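Opinion > Technology policy > Procurement

Reading time: 4 minutes

Councils should stop writing off computers by date

Alcides Guimarães
2021-07-22

Most public bodies in this country replace desktop computers on a fixed schedule. The schedule is set in an asset policy, the asset policy is tied to a depreciation table, and the depreciation table was written for tax purposes. At no stage does the process ask whether the machine still does its job.

Carkville Council is typical. Its policy retires a desktop at the end of its warranty. The last round, completed in November, disposed of 31 machines from the library and the rates office. They were sold by the pallet to a recycler, Kerevton, at a unit price below the cost of a keyboard. The council then bought new units whose main duties are a browser, a spreadsheet and the rates database.

The case for fixed retirement deserves a fair statement. Yogesh Chaudhary, who managed the council's desktop fleet until last year, put it to me this way: a uniform fleet is cheaper to support, and an unplanned failure costs more than a planned replacement. Both points are correct. Neither establishes that the warranty date is the right date. Warranty length is a commercial term, and a buyer can have more of it by paying more. It carries little information about the condition of a particular processor or power supply.

Components age at different rates. Fans and spinning drives have moving parts and wear out. Capacitors degrade with heat. Processors, if kept within their rated temperature, commonly outlast every other part in the case. A policy that treats the whole computer as one asset discards the durable parts on the timetable of the fragile ones.

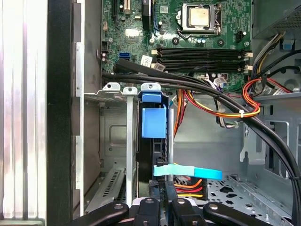

What would a condition-based policy cost to run?

Most of the cost is labour at inspection. A technician needs enough time with each machine to clear dust, read the drive's error log, run a memory test and record the results. Parts are a smaller item, chiefly drives and fans, and spares can be held centrally.

The labour cost is the figure on which the argument usually stalls, and it is usually presented without its counterpart. Fixed replacement also consumes labour. New machines have to be unpacked, imaged, delivered, connected and entered in the register. Old ones have to be wiped, certified and removed. In the council's accounts this work is charged to the capital project and does not appear in the support budget. Inspection would be charged to support. The cheaper option can therefore look like the dearer one, depending on which manager is reading the page.

Mosora Shire has run the alternative for 2 budget cycles. It inspects at the end of warranty and grades each machine as keep, repair or retire. Rezaul Akanda, the shire's asset officer, reports that the retire group was smaller than forecast in both. He also reports a difficulty: the older machines need a longer list of approved spare drives, and the list has to be maintained by someone. I do not regard that as a serious objection. It is ordinary stores work.

Security is the stronger objection. A computer that can no longer run a supported operating system should not be on a council network, whatever its physical condition. I accept this without reservation, and any sensible policy would make it an automatic ground for retirement. It is a separate test, however, and should be recorded as one. At present the two are merged, and "end of life" is used for machines that have failed, machines that cannot be patched and machines that have merely had a birthday.

The recommendation is modest. Asset registers should carry a field for the reason a machine was retired, with the date alone not accepted as a reason. Tender documents should require that cases open without special tools and that drives, memory and fans can be replaced individually. Disposal contracts should report what was resold in working order. If Kerevton is selling the council's old desktops as working computers, ratepayers are entitled to know it before the next round is approved.

More in Opinion
Agata Benedetti: The rates notice is still unreadable
Ubaldo Fiore: Why Amato's bus tender drew one bid
Library hours and the cost of a Sunday
Letters: street trees and underground cable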